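# Planning and Paying for a Manipulation Bench: Your Questions

Updated 9 May 2023 by Sarahí Montes, with a lot of help from everyone at the Escobedo lab who has ever filled out a purchase form.
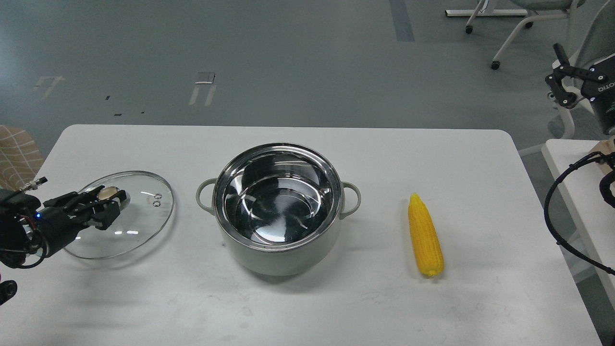 We get more mail about money than about anything else we do. Teachers, small labs and a few very determined hobby groups write in to ask what to buy first, what to skip, and how to get a budget past the person who signs it. I love these letters! Planning a bench is one of the most fun parts of the whole job, and I hope some of that comes through in the answers below.

## Getting started

### Where should a first budget begin?

With the tasks. Write down five things you want the robot to do in its first year, in plain words: take the lid off a pot, put a vegetable in a pot, move a cup to a shelf. Next to each one, write what the robot has to hold and how it has to hold it. That page will settle more arguments than any catalog.

Our own first list was all kitchen work, and it is still the list we come back to. Lifting a lid by its knob is a wonderful test. A knob is small, it is round, and the lid hanging off it wants to tip.

### Do I need a hand with fingers, or is a gripper enough?

Start with a parallel gripper if you can only afford one thing. It opens, it closes, it is easy to fix, and you'll be amazed how far it takes you. Fingers earn their price on knobs, handles, and anything you want to curl around.

We went with both kinds, and Cirilo Ayala (who runs our hardware) would do it again. If you think you might add a hand later, ask now whether the arm's wrist will carry it. Get three things from the seller in writing:

- the payload at the wrist, with the hand's own weight already taken off
- the bolt pattern, and whether an adapter plate is included
- which connectors and voltages the hand needs

### One arm or two?

Two is a big jump in what you can try, and also a big jump in floor space, wiring and patience. If your task list has no line where something must be held still while something else moves, one arm is a great start. Leave room for the second. Our plan for the bench had the second mount drawn in long before we had money for it.

## Money

### How much should I set aside for the small stuff?

More than you want to! For the last bench we planned, the small stuff came to $2,145. That covered mounts, adapter plates, cables, cable ties, two power strips, spare screws, and the things we bought twice because we measured badly. None of it looked exciting on the form and we could not have run a single session without it.

Citlali Alvarado keeps our spreadsheet, and she now gives small stuff its own line with its own total. Before that it was spread over four other lines and kept getting trimmed.

### What do you spend on the objects themselves?

Very little. Our whole kitchen set, including duplicates, cost us $109. Thrift stores are terrific for pots and lids, and toy food is cheap, light and doesn't rot. A few things to look for:

- a pot with a handle on each side, so either arm has something to grab
- lids with different knobs, bought in pairs if you can
- both shiny and dull surfaces, so your vision work gets a fair workout
- clear glass, at least one piece, for the same reason (it is hard, and you want to know early)

Please buy a second copy of anything you plan to use in a long run of trials. Stores change their stock, and a "nearly the same" pot is a different pot as far as your results are concerned.

### Is a service plan worth it?

It depends who is in the room. We paid $939 for a year of coverage on our hand through Virnbridge, and for a team where only Cirilo was comfortable opening it up, that was the right call. A group with two good technicians might put the same money into a spare set of fingers and come out ahead.

Read the part about shipping. Some plans cover the repair and leave you paying for the box both ways. Ask how long a typical repair takes too, and whether you get a loaner.

### Can I buy used?

Yes, and arms in particular often have plenty of life left in them. Ask for the hours, ask to see every joint move through its full range, and ask what software version it is on. I'd be slower to buy a used hand. There are a lot of tiny parts in there, and wear in one finger is hard to spot in a short visit.

## Room and furniture

### What kind of table should I get?

A boring one - heavy, flat, and easy to wipe down. Plain light tops have worked well for us. They pick up scuffs quickly, and that's fine. Don't spend your budget on a showpiece.

Rounded corners are nicer on your hips, and you will bump into that table every day. Check the height against your arm's reach before ordering. Macario Salinas cuts a cardboard strip to the length of the arm and sweeps it over a taped outline on the floor, and it has saved us from one very bad purchase.

### Should I plan for a second table?

Please do. Laptops, tools, boxes, and the next object you want to try all need somewhere to sit, and without a second surface they end up in the work area. Put it in the first budget. It's a small number next to everything else on the page.

### How do you deal with cables?

With humility. Draw them on your floor plan as if they were furniture. For each device, we now measure from the outlet to the mount, add the arm's full reach, and then add slack for the worst pose. Cables that hang off a moving wrist need the most thought, so order those a size longer and ask the seller for the minimum bend radius.

Buy spares for any cable with a screw-on connector. Those tend to be the ones you can't pick up at the store down the street.

### What about lighting?

Ordinary ceiling lights are okay to begin with. Polished metal will throw bright streaks back at your cameras, so do one evening of tests with your shiniest pot before you spend a cent on lamps. We had three lamps in an early draft of our budget and ended up buying one.

## Timing and paperwork

### When should I order?

Earlier than feels reasonable. Ask every seller for a lead time and put the longest one at the top of your calendar. We once placed an order in December and found that every other lab with year-end money had done the same. The arm arrived before the mount did, and it sat in its crate looking very handsome.

### How do I compare quotes that don't line up?

Make them line up. We asked Tesell and Jurkemik to quote on the same list, item by item, including the lines they would normally fold into "setup." Both were happy to do it. Once you see training, shipping and adapters on separate rows, the cheaper quote is sometimes the other one.

### My boss wants a cost per task. How do I work that out?

Take the full bench cost, add one year of service and small stuff, and divide by the number of tasks on your list. It's a rough figure, and it's still useful, mostly for showing how much better things look when several projects share one bench. Areeba Khattak built her entire request on that point and got it approved on the first try. She shared the bench schedule with two other teams before she asked for a dollar, and attached it.

### Should staff time be in the budget?

Yes! Give it real hours. Count unpacking, mounting, calibration, and the afternoon when nothing talks to anything else. We also set aside a fixed block each month for tightening screws and checking connectors.

### Can I see your planning sheet?

Of course. Write to the lab and ask for the bench planner, and Citlali will send the current version along with the task list template. If you fill it in and something is missing, tell us. The row for spare adapter plates came from a reader.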